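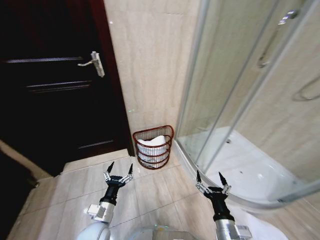 The two grippers held open over the tile, with the wastebasket in the corner and the curved shower to the right.

Let the robotics club clean the bathroom
By Rosalind Abernathy
11 Dec 2020

When my daughter came home and told me that her robotics club was going to spend the winter on a bathroom, I will admit I was a little let down. I had sat through two years of competitions by then, and I liked them. I liked the folding chairs and the buzzer and the team from Sutitley that always brought its own cheering section, drums and all. A bathroom doesn't have a cheering section.

The club has 13 students this year and is run by Kyriaki Vasilakis, who teaches physics and has more patience than I have ever had for anything. She picked the project herself. The students would take a two-armed machine they had named Fleta and teach it household chores, starting with the little wastebasket in the corner. Lift the bag out, tie it if you can, put a fresh one in. My grandmother would have given that job to a six-year-old.

I have since changed my mind, and I would like to talk a few other parents into changing theirs, because there is some grumbling going around. Lyle Pruitt, whose son is on the team and whom I like very much, wrote to the rest of us that a club without a trophy to chase is just homework with wires. He also pointed out that we raised over 3,000 dollars last year, and he doesn't think families gave it for trash duty. That's a fair thing to ask, and I think it deserves a longer answer than he got from me in the parking lot.

Think about what a bathroom is, if you are a machine. The walls shine, the floor shines, and the shower is made of something you can see straight through and still bump into. The basket is small and tucked between a door and a pane of curved glass, and it's made of wire rings with gaps that a fingertip could slip into. A competition field is drawn up by grown-ups who want the robots to have a decent chance. A bathroom was laid out by somebody thinking about people and plumbing, and the students have to take it as they find it.

I sat in on one of their meetings, meaning to stay 30 minutes and staying until supper was ruined. Paloma Sorensen, who is a junior, was arguing with two freshmen over which arm ought to go in first, and whether the other one should hold the basket by its rim or just keep out of the way. They drew it on the board, rubbed it out and drew it again. I have heard worse arguments from people who were paid to have them – and I used to work in an office.

I do understand missing the tournaments. The students miss them too, some of them, and Mrs. Vasilakis has said she'll bring it to a vote in January. I hope they find room for both. But if it comes down to one or the other, I'd ask Lyle and everyone else to go and watch an afternoon of the wastebasket before making up their minds. Bring a snack, it runs long.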